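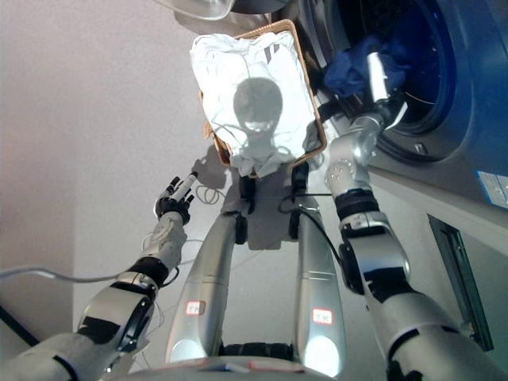
Page last changed: August, 4:40 pm

Ticket 401: Front loader at Flaltcombe, white wash coming out grey and blue
Status: Resolved, watching
Area: Share laundry, ground floor
Priority: Normal

Original report

Hi laundry crew! Lodging this for the Flaltcombe house. Our whites have been coming out of the front loader a sort of dishwater grey, and last load a couple of pillowcases picked up a definite blue tinge along the hems. The machine isn't throwing any error codes. It fills, it spins, it drains, it plays its little tune at the end. We're on the normal warm program with powder in the drawer. There's also a bit of a pond smell when you first open the door, which may or may not be the same problem.

Happy to run whatever tests you like. I do love a good laundry mystery.

Reply 1, laundry crew

Great report, thank you! Two quick things before we go pulling the filter out.

What's going in together? Front loaders use very little water, so any loose dye gets shared around much more than it did in the old top loaders. And how full is the drum?

Also have a look at the door seal. Peel back the rubber fold at the bottom and run a white face cloth around it. Tell us what colour the cloth comes out.

Reply 2, Flaltcombe

Face cloth done. Oh my goodness. Dark grey sludge, two hair ties and a good pinch of blue fluff. I've been wiping the glass every week and never once looked under the fold.

As for what goes in together, we do sort. Whites wait in the wicker basket next to the machine and the darks get their own load. But the basket sits right up close, and the navy things do get dragged out past it. I think the odd sock has been changing teams. The drum gets packed until the door only just shuts.

Reply 3, laundry crew

That's a ripper of a clue. We'd say you have three things going on at once, and all of them are fixable with what's already in the cupboard.

Step 1. Clean the seal. Warm water, a drop of dish liquid, old toothbrush. Do the whole ring, top as well. Leave the door open afterwards.

Step 2. Pull the detergent drawer right out (press the tab at the back) and soak it in the tub. Scrub the cavity it slides into. Caked powder up there can feed the smell.

Step 3. Drain filter. Machine off at the wall first, towel down, shallow tray under the flap. Unscrew slowly and let the water out a bit at a time. Coins and lint go in the bin, not back in your pocket!

Step 4. Hot maintenance wash, drum empty, no clothes at all. Use the hottest program you've got.

Step 5. Run a white load at half to two-thirds full. Check the drum with your hand before you put anything in, right up the back and around the top. Dark socks love to cling up there.

Don't put the blue pillowcases through the dryer yet. Heat can set the dye.

Reply 4, Flaltcombe

Steps 1 to 4 done this arvo. The filter gave up a button, a guitar pick and a wad of lint the size of a mandarin. The drawer was disgusting and is now gorgeous.

One snag. Water kept dribbling from the filter after I'd screwed it back in. Is that the pump?

Reply 5, laundry crew

Very likely the filter is cross-threaded. Back it out until you feel it click, then turn it in again gently. If there's lint on the rubber ring, wipe it off first. If it still weeps after that, stop using the machine and we'll send someone around.

Reply 6, Flaltcombe

Click! Dry as a bone. You lot are brilliant.

Soaked the pillowcases overnight in oxygen bleach, around 50 grams in a bucket of warm water, then washed them with a half-full white load. The blue is gone from one and very faint on the other. Everything else came out properly white, the towels especially. I'd forgotten they were meant to look like that!

Reply 7, laundry crew

Fantastic result! Give the faint one a second soak and dry it on the line. A few habits to keep it this way:

Whites basket stays on its own side of the machine, darks wait somewhere else.
Take the darks out completely and feel around the drum before the whites go near it.
New navy or black clothes get their first few washes on their own, in cold.
Wipe the seal every week, clean the filter every month.
Door and drawer left ajar between loads.

Same advice has gone across to the Brullach house, where the tea towels have started going a bit grey too.

Closing note

Marked resolved. No parts used, no callout needed. Reopen under the same number if the smell comes back or the filter starts to weep.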